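KIT CORNER: what's going on with the shirts

Quick one this month, I'm writing between two practices and the laptop is at 7 percent.

New season starts in September and the shirts are still all over town. 68 went out last year across all the age groups. A fair number have come back. The rest are in your closets, car trunks, under beds, at grandma's. Please look. If you find a Trellomville shirt that no longer fits anybody in your house, bring it to the Drellon Street field any practice night before 7 pm. Bag on the hook by the equipment shed door. Name on a piece of paper in the bag, or I have no idea who to cross off the list.

Numbers nobody seems to have handed in: the small yellow 4, the goalkeeper tops, both of the long sleeve ones. Also one adult medium that I am fairly sure went to Plalemgate in someone's overnight bag for the spring tournament and stayed there. I've written to their club. No answer yet.

Now, washing. I know, I know. I say it every year. But three shirts came back in May with the numbers peeling off in one piece, like a sticker, and replacing the numbers costs more than I'd like to print here.

What the printer told me when I went over there:

Inside out. Every time.
Cold water, or the coolest your machine does.
No fabric softener. It leaves a coating and then the shirt holds on to the smell, so you wash it more, so the numbers go faster.
No dryer. I mean it. The dryer is what kills the numbers.
Spin at 1000 or less if your machine lets you pick.
Don't iron over the print. These don't need ironing anyway.

Hang it up on a hanger as soon as it's out of the machine. If you leave it balled up in the basket overnight it gets those creases along the side panels and the white away shirts pick up color from whatever they were sitting on. We have one that's now sort of pink. The kid likes it, fine, but the referee didn't.

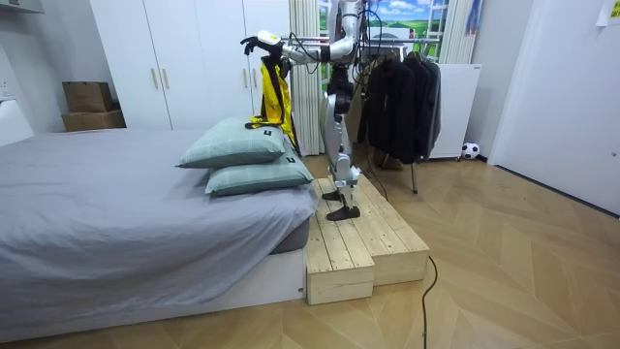
Yellow with black trim.

On the color question, since it comes up at every meeting. Yes, we are staying yellow at home. There was some talk of going to green because the Bepari Park teams already play in yellow and we clash with them twice a season. The away white takes care of that. Switching would mean a whole new set for every age group and we just don't have it in the budget, not this year. Anselmo Brandão has a spreadsheet if you want to see it. He will show you the spreadsheet even if you don't want to see it.

What we ARE doing is ordering a few extra in the in-between sizes. We always run out of youth large. Kids seem to spend one whole year being a youth large, all of them at the same time. So if your kid is about to move up, tell me now and not the morning of the first game, thank you. Size, name, age group, which number they'd like and a second choice. Numbers go to returning players first and then whoever writes in earliest.

Grass stains. Got a lot of email on this. Dish soap and an old toothbrush before the wash, leave it ten minutes, rinse, then wash like normal. Do not use bleach on the yellow, it goes a strange cream color in patches and it does not come back. For mud, let it dry all the way first and knock it off outside. Rubbing at wet mud just pushes it in. Blood is cold water only, right away, in the sink at the field if you can manage it.

Smell is a seperate problem. Half a cup of white vinegar in a sink of cold water, soak for half an hour, then a regular wash. Works on shin guard sleeves too. Doesn't work on shin guards. Leave those outside.

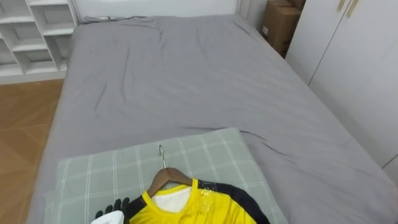 Jersey on its hanger, gray sheet.

Storage over the winter break, for those keeping theirs at home. Wash it first, even if it only got worn for the team picture. Dry it all the way. Hang it if you have the room, otherwise roll it loosely, print on the inside. Folding puts a line straight through the number and by spring the line is a crack. Keep it out of direct sun. My own from way back was on a hook by a window and it has one bright sleeve and one pale one now.

No plastic bags please. They come back smelling like a basement.

I did ask around at the end of season picnic how people handle all this at home, hoping somebody has a better system than mine (mine is a chair). Plenty of opinions. Iraklis Galanis puts everything on one hanger the night before, shirt, shorts over the bar, socks clipped on, so there's no hunting around in the morning. We tried it at our place and got out the door on time, first time since March. The socks are the part that makes it work I think.

A few people also brought up whether the club should just do the washing itself, all together, one bag per team after each game. Some other clubs do. I'm open to it. It would need a machine at the field house and someone to run it, and the hot water there is not what you'd call reliable, though I guess we want cold.

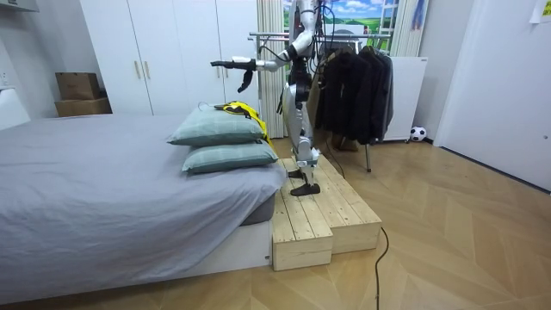
Natanael Moura would rather see the families take turns, one team bag going home with a different household each week, and says his old club did it that way for years and only ever lost a single shirt. He also thinks it would settle the fabric softener argument, because one lecture per household ought to do it. I'm less sure about the lecture. But the turns idea is good and the under-tens have said they'll try it for the first month. If it goes ok we'll ask the others.

Deposit reminder. Same as last year, you get it back when the shirt comes back, whatever condition within reason. Fading is fine. Missing sleeve is not fine (you know who you are). If you'd like to leave the deposit with us toward the new goal nets just say so in the note.

Trade table will be at the side of the field on the first practice night. Cleats, shin guards, shorts, those thermal undershirts everyone buys and wears twice. Bring what's outgrown, take what fits. Clean please. Zuleica Vieira is setting up and could use an extra folding table, hers has a bad leg.
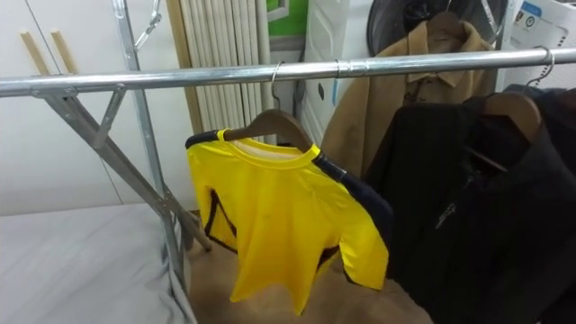
Jussara Furtado

P.S. Forgot to say, the gray hoodie left on the fence after the last home game is still in my car. Adult large, a bus pass in the pocket. It's going on the trade table if I don't hear from anyone.

P.P.S. Goalkeeper tops!! Please check.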